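Howlader Building, Driltham
Autumn safety walk-round, tenants' copy with comments
November

Dear all,

Thank you for your patience while I wandered in and out of your rooms with a clipboard, and thank you particularly to the people on the top floor who gave me tea when I had only come to look at the door closer. I have typed the whole thing up in the order I walked it, with the result against each item and my comments underneath. Some of the comments are longer than they need to be, as those of you who had last year's will remember. Please read the ones for your own floor and the ones for the stairs, and if you disagree with anything come and tell me.

Results are OK, ATTENTION (please sort it out before Christmas) or URGENT (I have already spoken to you).

OUTSIDE AND GROUND FLOOR

1. Front steps and handrail
Result: OK
Comment: The steps have been here as long as the building, so since 1928, and the dip in the second one is worth a mention to visitors on a frosty morning. The handrail is much better for having been repacked at the bottom. I leaned on it with my full weight, and I am not a small man.

2. Front door, closer and lock
Result: ATTENTION
Comment: It opens freely from inside without a key, as it must. The closer is too fierce, though, and it caught Lamai's trolley twice while I was standing there talking to her. I will have it slackened off. In the meantime please don't wedge it with the umbrella stand - I know who you are.

3. Alarm panel and call points
Result: OK
Comment: We set off a different call point each month, and this time it was the one by the back stairs. The panel showed the right zone and everybody came out nicely. Two people went back for their coats. I do understand, it was bitter, but please keep a coat by your door at this time of year and leave without it if it isn't to hand.

4. Post area
Result: ATTENTION
Comment: Parcels for Vollora were stacked in front of the electric cupboard again. Thongchai moved them while I watched and was very gracious about it. There is now a shelf under the noticeboard for anything too big for a pigeonhole. The cupboard door must be able to swing right open.

STAIRS AND CORRIDORS

5. Stair lighting, including emergency lights
Result: ATTENTION
Comment: All working on the mains. On the emergency test the fitting on the first-floor half landing went dim within a few minutes and then gave up. A new battery pack is on order. The rest lasted beautifully.

6. Corridors clear for their full width
Result: URGENT on the first floor, OK elsewhere
Comment: There was a roll of carpet, a bicycle and a very handsome armchair. The armchair has found a home in Illwood with Touran's sister, the bicycle is in the rack, and the carpet goes on Sunday. I would dearly love never to write about the first-floor corridor again.

7. Fire doors
Result: OK
Comment: I opened and let go of every one and they all closed by themselves on to the latch. The seal on the door to the back stairs is beginning to peel at the top corner. It is good enough for now and I shall look again in spring.

SECOND FLOOR, ROOM 204

8. Boards, cups and small things on worktops
Result: ATTENTION
Comment: This is one I ask about in every room and not only in the kitchens, as we all seem to end up with odds and ends on the tables. Wooden boards are perfectly fine. What I look for is deep cuts, splits and any corner hanging over an edge where a sleeve can catch it. A faint scuff or a few specks don't trouble me. Plastic cups want standing well back, and if there has been a drink in one, please take it to the sink when you go home. My ATTENTION is for the table by the door, where a half-finished coffee was keeping company with an extension lead.
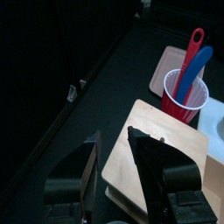
9. Extension leads and plugs
Result: ATTENTION
Comment: I found one lead plugged into another, behind the door. Each lead goes into a wall socket and that is the end of it. If you haven't enough sockets, say so, and I will get a price for another pair. All the labels from the last electrical test were in date, which was a pleasure to see, as I had expected to be chasing at least one desk lamp.

10. Heaters
Result: OK
Comment: The radiator is slow at the window end and wants bleeding, and I have the key if you want to borrow it. No portable heaters, thank you.

11. Overhead cables, brackets, rails and clamps
Result: OK
Comment: Anything fixed above head height gets looked at from both sides and given a gentle tug, and I like whoever uses it to be there when I do it. Thin cables should be taut, with no broken strands, and the brackets tight to whatever they are fastened to. Lower down I go round the clamps and corner fittings one at a time. Black cloth linings are included in this item too, and need to be well fastened and kept away from lamps. Giuliana came round with me and held the torch, and between us we didn't find a loose one. Please do the same yourselves once a month and put your initials on the sheet. 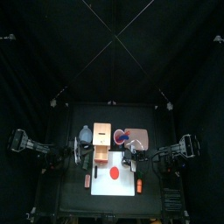

12. Window restrictors
Result: OK
Comment: Both windows stop where they should. They are stiff, and a rub of candle wax along the runner works wonders.

TOP FLOOR

13. Kitchen
Result: ATTENTION
Comment: The fire blanket is on its hook and the pull tabs are hanging free. The toaster needs emptying, and I mean properly, over a bin. Somebody has put a calendar over the instructions for the water heater, and although it is a lovely calendar it will have to move along.

14. First aid box
Result: ATTENTION
Comment: Plenty of bandages but only five plasters left, and those the tiny round sort. Touran has kindly offered to restock it and will bring me the receipt. If you use something, do write it in the book, however small the cut.

15. Roof door
Result: OK
Comment: Locked, with the key in its box. The way up is not a place for storing boxes, smoking or admiring the sunset, tempting as that last one is.

STILL TO DO

Closer on front door - me
Battery pack, half landing - me, when it arrives
Coffee cup and doubled-up lead, 204 - tenants
Carpet roll, first floor - Touran, Sunday
Toaster and calendar, top floor - whoever gets there first
Plasters - Touran

I will come round again with the same list in the spring. If anything worries you before then, my door on the ground floor is open from 9 most mornings and the kettle is usually on.

Trevor Hawthorne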